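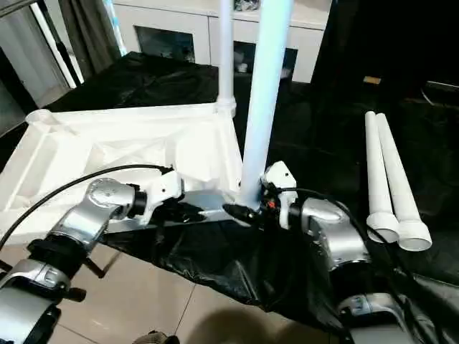

TATARI, February 2021

The Privel teleoperation kit is a pair of leader handles, a foot pedal, and recording software for two-arm setups. We ran it for 31 sessions on one task: putting together a small white plastic table from a frame and push-in tube legs. The operator drives both arms by hand, and the software logs joint positions and video.

Handle tracking is good in free space. Problems start at contact. A tube has to meet its socket nearly straight, and the handles give no force feedback, so the operator judges seating by eye. One arm steadies the part while the other pushes. Holding both still at once is tiring, and the pedal lock helps less than the manual suggests.

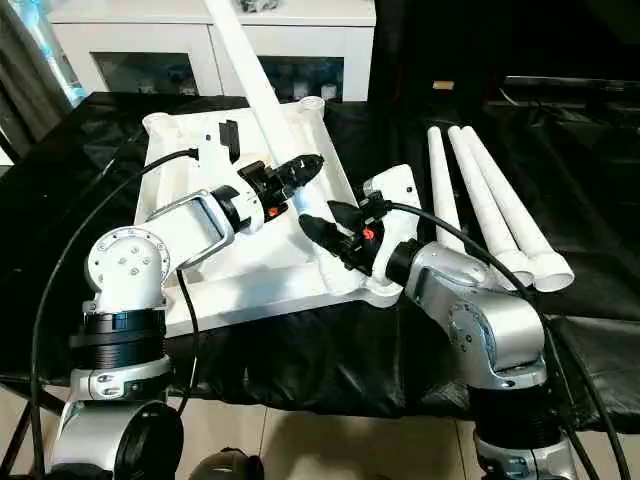 Close work between the two grippers is the second weak point. Collision margin is set to 8 mm by default, and at that value the arms stop before a proper handover. We lowered it and had no further stops, at the cost of slower motion near the center.

Recording is the best part. We kept 1743 clips out of roughly 2000. Trimming is quick, and export to Rondik format worked without edits. Bad takes can be flagged from the pedal.

Recommended for pick and place. For insertion work, wait for the force-feedback handles.

Contact | © Lyimo Bench Reviews | Back to top

This site uses cookies to remember your settings. Accept / Manage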